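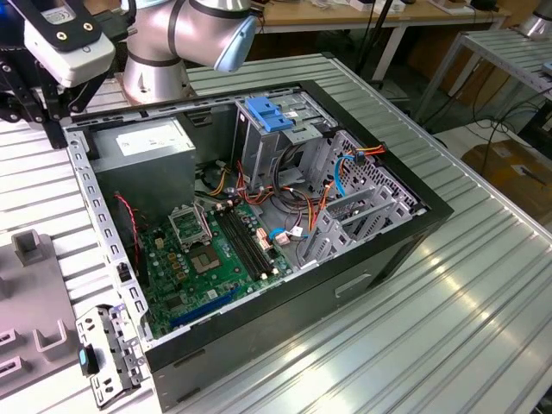 4. ワークを置いて、最初の動作を教える

ここまでで架台の組み立てとアームの固定、非常停止の確認が終わっているはずです。まだの方は3章に戻ってください。特に非常停止は、飛ばしたまま先へ進まないでくださいね。

この章では、Tremnessキットでデスクトップパソコンの内部作業を始めるところまでを扱います。私が普段やっている順番で書いているので、付属の早見表とは少し前後します。早見表のほうは先にソフトを立ち上げるのですが、私はワークを置いてからのほうが好きです。画面を見ながらケースを抱えて歩くのは、どうも落ち着かなくて。

4-1 用意するもの

・側板を外したタワー型パソコン(電源コードは抜いておく)
・Panganibanの樹脂トレイ
・プラスドライバー
・静電気対策のリストストラップ
・架台に合うTナットとストッパー
・Evskaを入れた操作用パソコン

練習用のパソコンは、壊れても泣かないものを選んでください。私は動作しない中古から始めました。最初の一台に現役のマシンを使うのは、いくら腕に自信があってもおすすめしません!

4-2 ケースを置く

1. ケースを横に寝かせ、開いた面を上に向けて架台に載せます。銀色の溝つき架台なら、溝の向きとケースの長辺をぴったりそろえる必要はありません。多少斜めでも、あとで座標を合わせるときに吸収できます。

2. アームの根元からケースのいちばん遠い角までを測ります。このキットで届くのは最大700mmです。ドライブケージの奥まで作業したいなら、ケージの側をアームに寄せておくと後が楽になります。

3. ケースの二辺にストッパーを当て、Tナットを軽く締めます。ここではまだ本締めしません。

4. 手で横から押してみて、ずれなければ本締めです。底が少し浮いているケースはがたつくので、薄いゴムシートをかませてください。

注意:ケースの縁は思ったより鋭いです。めっき鋼板がむき出しのシャーシは特に。私は手袋をして置いて、細かい配線を触るときだけ外しています。

4-3 トレイを置く

1. 樹脂トレイをケースの横に置きます。私はケースの左が定位置です。右に置いても動きますが、付属のサンプル動作は左側を前提に作られているので、そのまま試したいなら左にどうぞ。

2. トレイの角柱とくぼみが、外した部品の置き場と位置決めを兼ねています。手前から順に使っていくと、どこに何を置いたか覚えやすいです。

3. 外したブラケットや小さな留め具は、トレイに入れるか、架台からどけておきます。私は一度、ケースの手前に金具を出しっぱなしにして、戻ってきたグリッパーで見事に弾き飛ばしました(しかも床で見失って、見つかったのは翌朝です)。

4-4 ケーブルをよける

地味ですが、ここがいちばん時間のかかるところです。電源から伸びる束は太くて元気がよく、寝かせたはずがいつの間にか起き上がってきます。

1. 電源の束を、これから作業する範囲の外へ寄せます。基板の上を横切っている場合は、面ファスナーでゆるくまとめてください。結束バンドは切るときに基板を傷つけやすいので、私は使いません。

2. SATAケーブルは、きつく折り曲げないで、大きくカーブさせたまま逃がします。

3. 基板に挿さっている細いコネクターは、抜く予定がなければそのままで構いません。抜く場合は、先にスマホで撮っておくと戻すときに助かります。

4. アーム側のケーブルも見てください。センサーから出ている黒いケーブルがケースに引っかからないか、アームを手動でゆっくり動かして確かめます。

メモ:引っかかりの確認は、ケースの真上だけでは足りません。トレイへ移る途中の姿勢でいちばん垂れることが多いので、往復の道のりを一通りなぞってみてください。

4-5 CPUソケットまわりの準備

サンプル動作の「ソケット接近」を試す場合は、CPUを外し、固定金具を開いておきます。

1. レバーを起こして金具を開き、しっかり開ききった位置で止まっているか見ます。中途半端に浮いていると、グリッパーが上から触ってしまいます。

2. ソケットの内側には、指も工具も入れないでください。ほこりが気になっても綿棒はだめです。エアダスターを離して、短く吹く程度にします。

3. メモリスロットのつめも、使わないなら閉じておきましょう。開いたつめは意外と背が高いです。

注意:最初の接近では、必ずソケットの上方で止まる設定のまま動かしてください。設定画面では「停止高さ」という項目で、初期値は28mmです。慣れてくると下げたくなるんですよね、気持ちはよくわかります。でも座標合わせが終わるまでは触らないこと。

4-6 座標を合わせる

1. Evskaを起動し、「ワーク登録」を開きます。

2. センサーのカバーに指紋がついていないか確認し、汚れていたら乾いた布で拭きます。

3. ケースの角を三か所、画面の案内に沿って順番に教えます。角が丸いケースなら、ねじ穴を目印にしたほうがうまくいきます。私はだいたい穴を使っています。

4. 「一致度」の数字が出たら確認します。100に近いほどよく合っている、という見方で大丈夫です。低いときは、部屋の照明を変えてやり直してみてください。むき出しの金属は反射が強く、角度しだいで読み取りがころころ変わります。

5. 登録名をつけて保存します。「テスト」「テスト2」「テスト新」が並ぶと後で自分が困るので(はい、私の画面がそうです)、ケースの型番を入れておきましょう。

4-7 空動作で確認する

1. 速度を画面のいちばん低い段階にします。

2. 非常停止ボタンに手が届く場所に立ちます。操作用パソコンから離れていても構いません。ボタン優先です。

3. グリッパーを開いたまま「空動作」を押します。アームが作業位置の上まで行き、トレイを経由して待機位置に戻れば一巡です。

4. 途中で気になる動きがあったら、迷わず止めてください。止めても登録した座標は消えません。

5. 問題がなければ、もう一巡、今度は横から見ます。正面からだと高さの余裕がわかりにくいんです。

困ったときは

アームが動き出してすぐ止まる:Evskaのエラー番号を見てください。115なら可動範囲の外を指示しています。4-2に戻り、ケースをアームに近づけます。

一巡ごとに位置がずれる:ストッパーの緩みをまず疑ってください。それでも直らなければ架台の脚です。Brosbergの架台を使っている方は、脚の調整ねじにロックナットがついているので、そこも締め直します。

トレイにうまく置けない:トレイそのものが動いていませんか。私は両面テープで仮止めしていますが、長く使うならねじ止めがいいと思います。

空動作がきれいに通ったら、次の5章で部品をつかむ練習に入ります。電源を落とすときはアームを待機位置に戻してから。グリッパーがケースの中にあるまま主電源を切らないでください。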